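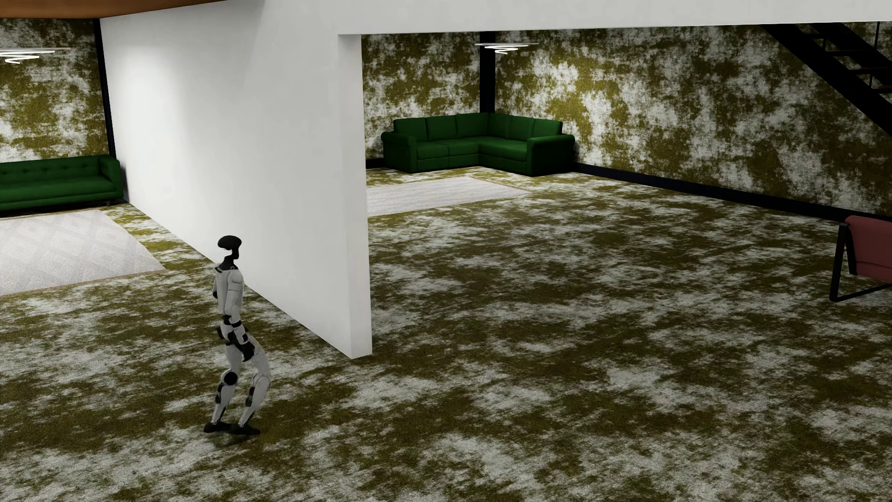
Jurnedance Simulation Group, Pranville office

README for the "living room falls" set

Maintainer: Sum-yee Chung
Last edited: Friday, March 3, 2023

What this is

Logs from 632 simulated walking runs of a humanoid in a furnished room with sofas, rugs, a partition wall and a staircase. We kept them because the walking controller (Shih, January build) was signed off as safe for homes on the strength of its scores here, and the scores were wrong.

What went wrong

The fall detector read torso tilt and nothing else. A robot that folded at the knees with its upper body fairly upright was logged as standing. Chun-hung Lu found this while replaying a batch of 200 runs marked clean. In 10 of them the hips had dropped to knee height and stayed there until the timer ran out. Each one carries a "success" flag.

The bad flags are still in the files. We added a second column, fall_review, and left the first alone so that old reports can be checked against it. Use fall_review. If it is blank, the run hasn't been reviewed, and a blank should not be read as a pass.

What we don't trust

Foot contact. The simulator treats the whole floor as one hard surface with one friction value. Rugs are drawn but have no thickness and can't slide or bunch up. Any claim about tripping on a rug edge is worthless if it comes from this set.

The partition. Contact forces were capped at 100 N in the logger, so a brush and a hard hit can look the same.

The staircase. No run goes near it. A previous version of this page said the set "covers stairs." It doesn't.

The proposed fix

Iteo, our review tool, now checks hip height along with tilt. It catches all the folded cases we know of, which were also the cases used to tune it, so that proves very little. It has not been tried on a fall that starts from a turn.

Use

Fine for testing fall detectors and for arguing about them. Please don't use it to approve a controller for hardware. If you find a mislabeled run, send the run number and the time step to Sum-yee.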